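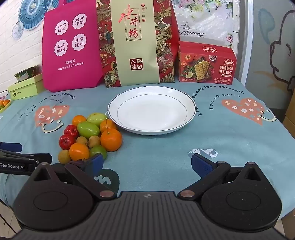

Carpet cleaning at end of tenancy: is the company's receipt really necessary?

Posted by marlpit77
Good evening to all. I am leaving my flat in February and the agency, Baudry, writes in the contract that the carpets must be cleaned "to a professional standard". There are two bedrooms and one corridor, all with the same beige carpet. I asked for a price at Hutuvari and they told me 181 pounds, with the stairs not included (I have no stairs, so this is fine).

My question is this. A colleague lent me his Flunora machine, the one with two tanks, and I have already cleaned the small bedroom with it. In my opinion the result is very good. Must I still pay the company? The agency lady on the telephone said "we would prefer a receipt", but she did not say that it is obligatory.

Reply by tolva_k
Read the contract again, slowly. If it says "to a professional standard", it speaks about the result. I left a Baudry flat last year with a hired machine and they gave me back everything. I took photographs of each room in daylight.

Reply by hearthrug
I don't agree with tolva_k. You can be right and still lose three months in arguing. With a receipt from a company, the conversation is finished. For me 181 is a fair price for two bedrooms and a corridor. I paid 200 for less than that, and they came one hour late.

Reply by marlpit77
Thank you both. I looked at the contract and it is exactly the sentence I wrote, there is nothing about a receipt. But the check-in report says "carpets cleaned by contractor", so I am a little afraid they will compare.

Reply by tolva_k
They will compare the condition. Ask them by email, so that the answer is in writing. On the telephone everybody prefers many things.

Reply by osierbed
One thing about the Flunora, as I have the same one. Do not put more powder than the line on the cap. I did this in my living room, thinking that more soap makes more clean, and the carpet became sticky and then grey again after two weeks. I had to go over it 3 times with plain water only. Also empty the dirty tank before it is full, or the suction becomes weak and you leave too much water in the carpet.

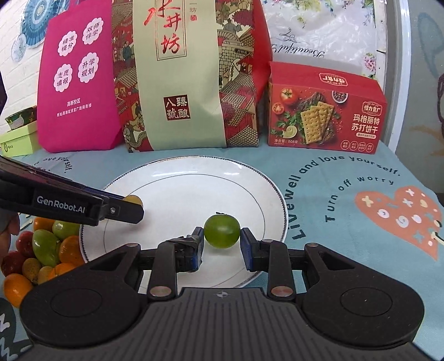
Reply by hearthrug
And how long did it need to dry after three times of water? This is my point. The company machines pull out much more water than the small ones. If marlpit77 gives back the keys with a wet carpet, there will be a smell, and then the agency will have a real reason to keep money.

Reply by osierbed
One day and a half, with the windows open and the heating on low. I admit it was long. In winter I would do it at least four days before the inspection.

Reply by pellucid_m
Has anybody tried Druketti? They cleaned my mother's carpets and the man was very polite, but there was a stain of coffee near the door which did not go away completely. He said before starting that it would perhaps stay, so I cannot complain. They do give a receipt with the rooms written on it. I think some companies have a minimum charge, so ask for this first.

Reply by tolva_k
Coffee with milk is the worst. Cold water and a white cloth, press and do not rub.

Reply by marlpit77
I wrote to Baudry this morning and they answered at 4 pm. They say a receipt is "recommended but not required, provided that the condition matches the check-in report". So I will do the second bedroom and the corridor myself, and I will keep their email. If the corridor is not good enough, I will call Druketti or Hutuvari for the corridor only.

Reply by hearthrug
It is your deposit! But ask for the minimum charge before you decide. Hutuvari wanted almost the full price from me for one room.

Reply by marlpit77
I did not think of this. I will telephone them tomorrow and write here what they say.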